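An afternoon at the Bridico open day

I went along to the Bridico open day in June to see how people teach a robot to pick up small soft things. 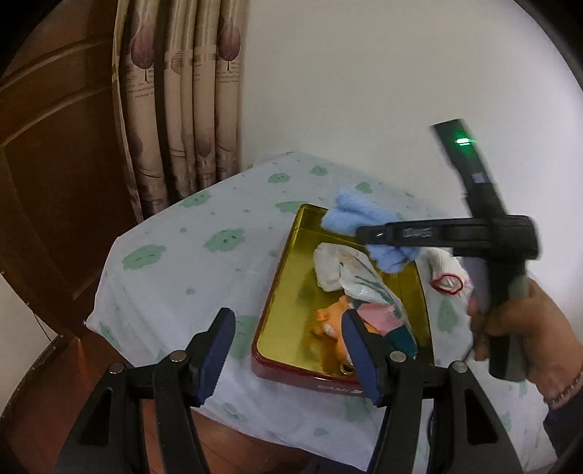

Do you need to know any programming to have a go?
None at all. You get a few minutes of instruction and then you work the grippers by hand.

The tables were set out like bits of a home. Mine had a cloth with green clouds on it and a tin with a shiny gold inside, with an orange toy among the things in it. The task was clearing and refilling, over and over. I managed 34 rounds before my wrist got tired. The woman next to me did 40 and seemed ready for more.

The fluffy light blue cloth gave me the most bother. It kept folding away from the jaws, and I learned to come in lower and close more slowly.

After tea there was a talk on Pleta, the software that sorts the recordings. They had 552 from the morning alone – more than they'd planned for. Questions went on until five.

Entry was £8, paid at the door, and parking was free behind the Herrero building. The next one is at Skindeck, and I've put my name down.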